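Wudavdale Neighbours Help Board
Home > Household > Packing and storage

Packing a bag on top of the bed, everything creases or ends up a heap??

Off to my sister's for 7 nights, case has to be shut tonight. I lay it all out on the grey blanket and by the time I've found the chargers it's one big pile. Is there an order to do it in? Also do I bother with paper towel between things, mum swears by it.
Posted by barotton_bev, August 2022

tealeaf7
Yes there's an order. Heavy stuff first, shoes at the wheel end, then jeans, then tops rolled. Paper towel is fine round anything that might leak, wouldnt bother otherwise.

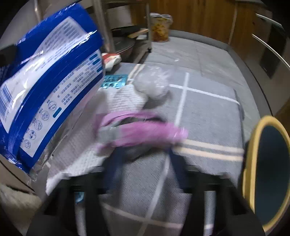
Straps last, and flat. Mine always get twisted underneath and then I'm pulling everything out again. Big plastic packets go down the side, squash the air out first or they spring back up. Anything small and wrapped goes in a shoe.

Did 4 trips in June with one Pakzad holdall, no ironing at the other end. Well, one shirt.

grindulix_fan
just get a bigger case

mossy_lane
Agree with tealeaf mostly but I fold tops in 3, rolling never works for me. Put a towel on the blanket before you start so you dont get fluff on everyting. Chargers in your hand luggage, you'll want them on the train.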